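Looking after basketball kit at home
July 2018

A match ball lasts a lot longer if it is cleaned after every outdoor session. Wipe it with a cloth wrung out in warm water and one drop of washing-up liquid, then go over it again with plain water. Never put a leather ball under the tap. Let it dry at room temperature, away from radiators, and keep it out of the car boot in summer.

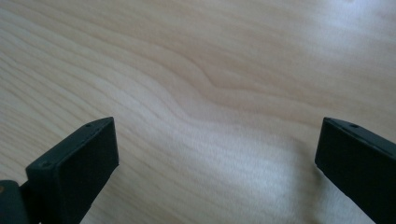 Pumping up is where most balls get ruined. Wet the needle first, with water or a drop of glycerine, and push it in straight. Add air in short strokes and check with a gauge against the figure printed near the valve. To test the bounce, drop the ball from shoulder height on a hard floor; it should come back to your waist or a little above. Clean the needle and put it away in a tin. I do these jobs on a table, and a pale wooden top with a wavy grain like this one makes a dropped needle hard to find, so put a dark towel down first.

Shoes

Take the insoles out as soon as you get home and loosen the laces right down. Stuff the shoes with newspaper and change it after an hour. For soles that have lost their grip, scrub with an old toothbrush and warm soapy water, rinse the brush often and dry with a rag. Dust is nearly always the cause. Marks on white rubber come off with 300 ml of warm water and a teaspoon of bicarbonate of soda.
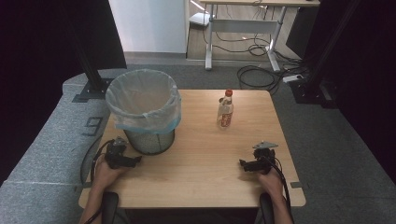
Lined wire bin and a bottle with a red cap.

Vests and shorts

Turn printed vests inside out and wash at 30 degrees without softener, which clogs the mesh. Our Postach vests kept their numbers for three seasons this way, while the Kallo set went through the tumble dryer and cracked by April. Blood should be soaked in cold salted water before it goes in the machine.

Knee sleeves and supports

Hand wash, press flat in a towel and dry on a rack. Fasten any Velcro beforehand or it will pull threads out of everything else.

Net and hoop

Tighten the bracket bolts twice a year. Nylon nets for garden hoops are cheap, so replace them once two loops have gone.

Wichai Kongkaew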